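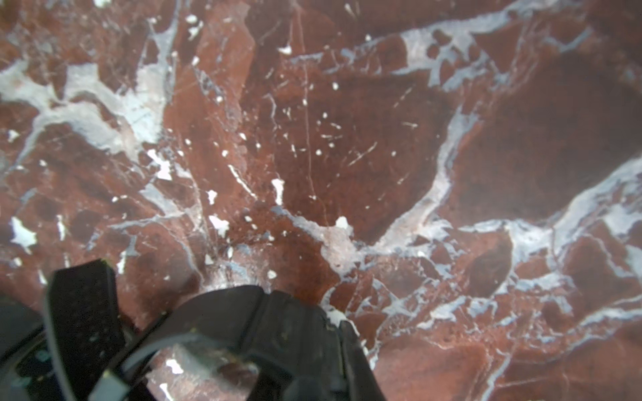 迟到的定义

一个小城学区怎样用114页纸，说清楚什么叫“到校”

奥尔盖特学区的新版《学生考勤与准时到校条例》是在2019年7月生效的，那时学校里一个学生也没有，因此头几周的执行情况堪称完美。

条例连附录共114页。旧版只有两页，第二页还是签名栏。旧版关于迟到的全部规定是一句话：“铃响后进入教室者为迟到，由任课教师酌情处理。”这句话用了很多年，用到后来，连最爱挑刺的家长也懒得挑它。问题出在“酌情”两个字上。有的老师酌情点一下头，有的老师酌情让人站一节课，还有一位教历史的老先生酌情给迟到者讲一段拿破仑，讲完大家都迟了。

我去奥尔盖特之前，把条例通读了一遍。读到第四章时，我发现自己在用铅笔画流程图；读到第七章，流程图需要换一张更大的纸。条例把“到校”拆成“抵达校界”“进入校舍”“进入指定学习空间”和“处于可学习状态”几个阶段，每个阶段有自己的时间戳、自己的责任人和自己的申诉渠道。一个学生可以准时抵达校界，轻微延迟进入校舍，又因为在走廊里系鞋带而未能及时处于可学习状态。按照条例，这属于“复合性延迟”。系鞋带本身受第六章保护，归在“合理安全行为”下面。

一切从一场听证会开始

没有人承认是自己提议写这么长的。我问过的每一位当事人，都说自己只加了一小段。

起因倒是清楚。前年冬天，班萨尔中学一名九年级学生因为累计迟到被取消了参加合唱比赛的资格。家长要求看依据，学校拿出那句“酌情处理”。家长又问，酌情的“情”是什么情，学校答不上来。听证会开了一晚上，主要争论教室门口算不算教室。学生当时一只脚在门里，一只脚在门外，铃就响了。校方认为脚跟未落地，家长认为书包已经进去了。

这件事后来以和解告终，学生去唱了歌，据说唱得不错。学区的法律顾问却从此睡不安稳。他给学监写了一份备忘录，大意是：任何可能导致纪律后果的规则，都应当让一个普通学生事先看得懂。这个道理谁也反对不了。学区于是着手把规则写得让普通学生看得懂，写到最后，普通学生需要一份导读。

导读是有的，在附录里，分小学版和中学版。小学版配了一只拿怀表的獾。

起草工作交给了学区政策办公室的宋允娜。她之前在一家出版社做过教材编辑，对逗号有很强的是非感。我见到她时，她把条例摊在桌上，书脊处已经裂开。

“每一条单拿出来都是讲道理的，”她说，“你随便指一条，我都能告诉你为什么要有它。”

我随便指了一条：第五章关于“因动物横穿道路造成的延迟”。她立刻告诉我，城北那段路上有一家养鹅的，鹅过马路从来不看校车。草案里最初写的是“鹅”，后来有家长提出，为什么只有鹅，于是改成“家禽”；又有人说自己家孩子是被羊拦住的，于是改成“家禽及家畜”；最后为了稳妥，写成了“动物”，再加一个脚注，说明学生自己的宠物不在此列，除非该宠物经登记为服务性动物，且延迟并非由学生故意引发。

“脚注是我加的，”她说，“我觉得挺好的。”

请来的专家

学区预算里有一笔“政策现代化”经费，这笔钱如果不花，来年就没有了。于是学区请了一家叫Astetti的咨询公司，来评估本地迟到现象的“深层驱动因素”。

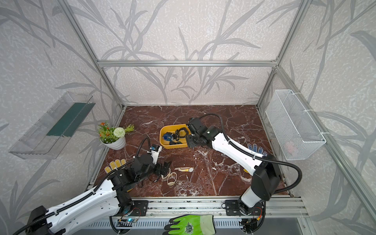 咨询公司来了一支年轻的队伍，戴着统一的挂绳，在各校门口站了一个春天。四月份他们交出中期报告，结论是迟到与起床时间高度相关。报告建议学区考虑采用分级干预框架，从“温和提醒”开始，经过“结构化对话”，一直到“个别化准时计划”。所谓个别化准时计划，由学生、家长和辅导员共同签署，写明学生打算几点起床，遇到困难找谁，以及本学期的“准时愿景”。

我拿到了几份隐去姓名的计划样本。有个七年级学生在“准时愿景”一栏写的是：“准时。”辅导员用红笔批注：“请具体一些。”学生改成：“非常准时。”

平心而论，这个框架里也有一些值得保留的东西。旧规则之下，迟到的后果基本是留堂，而被留堂最多的，往往是那些早上要先把弟弟妹妹送去幼儿园的孩子。没有谁问过他们为什么迟到，问了也没地方写。新条例至少规定，在给出任何处分之前，学校必须和学生谈一次，必须记下原因，家庭照料责任被明确列为正当事由。为这一款，宋允娜跟学区里的几个人吵了很久。反对的理由是怕有人编造弟弟妹妹。她的回答是，那就请去数一数户口。

这一款在条例里排在动物横穿道路的后面。

机器比铃快

条例既然规定了时间戳，就得有东西来打时间戳。学区采购了一套叫Fliltow的考勤系统，学生进门刷卡，系统自动判断其属于哪一种延迟，并给家长手机发送通知。

系统上线的第一个早晨，通知发得很准时，比铃还准时。校舍的挂钟和系统的时钟差了一点，铃按挂钟打，迟到按系统算。有些学生在铃声里从容坐下，家长已经收到了他们缺席的消息。有位母亲正在上班，收到通知后赶到学校，看见儿子在第一排举手回答问题。她坚持要把他带回家，说既然已经缺席了，总得有个缺席的样子。后来还是被劝住了。

头一个学期，系统一共生成了3,097份延迟通知，其中包括发给校长本人的若干份。校长的卡不知为何被归入了八年级。她收到了温和提醒，随后又收到结构化对话的邀约，邀约人是她自己。

德德·奥乌苏负责处理班萨尔中学的申诉。她在教务处工作多年，办公桌上有一只收文盘，原来用来放失物招领的单据，如今单据都挪到地上去了。她给我看了一些她觉得写得好的申诉。有的学生显然读过条例全文，引用条款之准确，让教过公民课的老师也不好意思。一个十年级女生论证说，根据第四章的定义，体育馆在装修期间不构成“指定学习空间”，因此她不可能在体育课上迟到，只可能在一个不存在的地方缺席，而条例没有规定后者的处分。

“我批准了，”奥乌苏说，“她说得对。”

那女生现在是学生法律社的社长。社团以前招不满人，如今要面试。奥乌苏认为，这是条例到目前为止最明确的教育成果，虽然绩效指标里没有一项能把它装进去。

申诉的处理时限是收到后30分钟内确认，这条是咨询公司写的，他们大概以为教务处是一家酒店。奥乌苏设了自动回复，内容是：“已收到，请先去上课。”后来有家长投诉说，这句话预设了学生没有在上课，语气带有指责意味。自动回复于是改成了“已收到”。
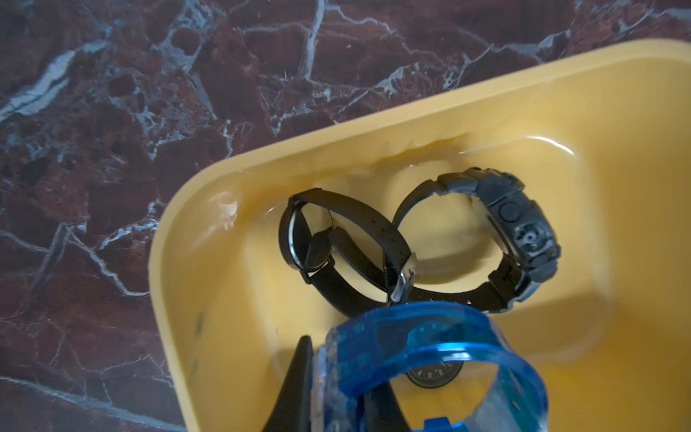

深红色大理石台面与黄色塑料容器

谁在读条例

写规章的人有一种很难戒掉的信念，觉得规章总有一天会被从头读到尾。我在奥尔盖特待了几天，遇到通读过全文的人寥寥无几，除了起草人和那位法律社社长，就是一位退休的货运调度员。他没有孩子在学区念书，读它是因为睡不着。他对第八章评价很高，说校车延误的责任划分写得比他们公司当年的章程清楚，只是漏了轮胎。

学校里实际使用的，是贴在各教室门背后的一张纸。纸的内容各校不同，班萨尔中学那张是奥乌苏自己打的，字很大，总共几行：铃响后进门请轻一点；老师会问你原因，照实说；家里有事可以来找我；卡忘带了也来找我；对处理不满意，申诉表在我桌上，蓝色的那种。

我问宋允娜见没见过这张纸。她说见过，还替奥乌苏改了一个标点。

“从法律上说，它没有效力，”她说。停了一会儿又说：“不过它跟条例没有冲突，我核对过。”

这大概是全篇条例得到过的最高规格的审查。我后来也拿着纸和条例对了一遍，确实没有冲突。纸上每一行都能在条例里找到出处，有的要翻三个章节再加一个附录，有一行的依据藏在“定义”部分的一个括号里。

法律顾问对现状是满意的。他说条例实行以来，没有再发生过关于教室门口的听证会，因为门口已经有了定义：“门框内侧平面向室内延伸之区域，以学生躯干主要部分通过为准。”我问他“主要部分”怎么判断。他说这个问题提得好，打算在下一版里处理。

合唱比赛那个学生今年已经毕业。她的母亲在电话里告诉我，当初她只想要一句道歉，再就是希望下次有人先问问孩子那天早上怎么了。那天早上是家里的车打不着火。她说，如果知道后来会变成那么厚的一本，她也许会考虑自己走进教室，把女儿的另一只脚搬进去。

修订中的第二版

学区计划对条例做一次“简化修订”。简化工作组已经开过会，议程的第一项是确定简化的范围，与会者一致认为范围需要先行界定。目前的简化方案包括合并重复条款、统一术语，以及新增一章，说明哪些内容被简化了，以便查考。

教师们的反应比较平静。那位讲拿破仑的老先生还在教书，他说自己一直遵守规定：先按条例问明原因，再按条例记录，表格末尾有一栏“教师采取的教育性措施”，他就填“拿破仑”。系统起初不接受这个词条，他打电话给技术支持，技术支持替他加进了下拉菜单。

现在全学区的老师都可以选这一项。据奥乌苏说，小学部用得最多的是四年级组，她怀疑有人是点错了，但一直没有收到申诉。

我离开那天早上去学校还访客证，在门口刷卡时，屏幕亮了一下黄灯。前台看了一眼，说我属于轻微延迟，问我需不需要填表。我说路上有鹅。她点点头，从抽屉里抽出第五章对应的那张，递给我一支笔。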